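Simulation pick tests before we touch the real cell: what counts as good practice?

Posted by gagnon_bench in Automation Help, Rules and Standards

Hello everyone, and thank you in advance for reading all of this. I look after a small sorting cell at Odton, where we handle printed cards and photo prints, and we are getting ready to move a two-finger gripper from the simulator over to the real arm. My manager would like a written rule for when a simulated grasp is "good enough" to try on hardware, and I would like one too, but I can't find anything that fits a shop our size.

So far I have run 2564 simulated picks in a project we call Venero. The draft rule I wrote says that a pick passes if the card is between the fingers at the end of the lift. I have a nagging feeling that is too loose. The card often ends up tilted, and I don't know whether I should be failing those. A typical end state is below.
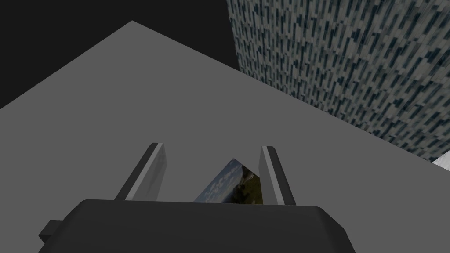
Venero simulator, wrist view: photo card held at an angle between the two fingers.

Would you pass this one? And do I need to write down anything besides pass or fail? I'm happy to do the extra work if it saves us trouble in January, when the auditor comes by.

reretetti_floor
Welcome! I've been through this very thing, and I think your feeling is right. "Between the fingers" tells you where the card is and very little about how well it is held. I couldn't pass or fail yours from a single view, and I wouldn't want an auditor to see that you had. The bottom edge of the card is down behind the gripper body, so you can't judge from there how much of it is in the grip.

What we do is write the rule as a hold test. After the lift, the arm stays still for 2 seconds, then makes one slow turn, and the card has to keep its angle relative to the fingers the whole time. A tilt by itself is fine with us if the next step can accept it. If your card goes into a slot afterward, put a tilt limit in the rule and measure it from the simulator's own pose data, please, and not by eye!

As for records, keep the software version, the friction setting, the random seed and the finger pads you modeled. We lost a good week once over a friction value somebody had changed and not noted, and of course all the runs looked wonderful until we compared them with the arm. Thin cards are touchy that way.

patient_palletizer
Just do 80 on the real arm at low speed and skip the paperwork. Sim numbers mean nothing for paper.

odd_shift_linda_no_more
I wouldn't go quite as far as the poster above, though I do agree the real arm gets the last word. Please have your risk assessment for the actual cell done before those first slow runs. A simulator pass is about the grasp and doesn't cover guarding, pinch points or the stop circuit, and the two get mixed up in people's files more than you'd think. I keep them in separate folders.

One more small thing: write the pass rule before you look at the results. We had 1041 runs in hand when we changed ours, and we ended up scoring every one of them again.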